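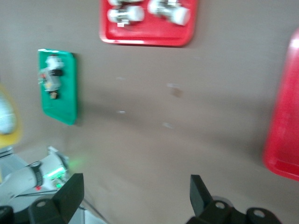 3.2 Sorting tasks and table layout

Each session began with a short sorting task, chosen to keep participants' hands busy while they talked. In earlier work on home repair (Barreto and Seixas), people interviewed without anything to do gave short answers and looked to the interviewer for cues. We followed the same approach and asked participants to sort small household parts into trays while describing how they decide what to keep, what to fix and what to throw out.

Figure 4. Trays on a tabletop, with two white objects in a red tray.

The labels for the trays were left to the participants. Most began with categories based on where a thing came from, such as kitchen, shed or bathroom, and moved to categories based on what they meant to do with it. One retired fitter refused to use a "rubbish" tray at all and renamed it "later". We kept his term in the coding scheme, where it covers any item that has no present use but has not been given up.

Sessions were held in participants' homes or in a meeting room at the Dromell community library, whichever they preferred. Home sessions ran longer. People tended to get up partway through and come back with a drawer or a biscuit tin, and the talk then followed the contents of that container. We did not discourage this. Where it happened, the transcript was marked so that talk about the participant's own belongings could be separated from talk about the supplied parts.

Two of the authors (Hapeta and Oyewole) coded the transcripts independently and met to settle disagreements. Most of these concerned the boundary between "spare" and "later". A spare has a known match somewhere in the house; a "later" item does not, although several speakers used both words for the same thing within a minute or two. We coded by the first word used.

Participants were not asked the age or price of any item. Several offered both anyway, and price came up most often when explaining why a broken appliance had been kept. These remarks are taken up in Section 5.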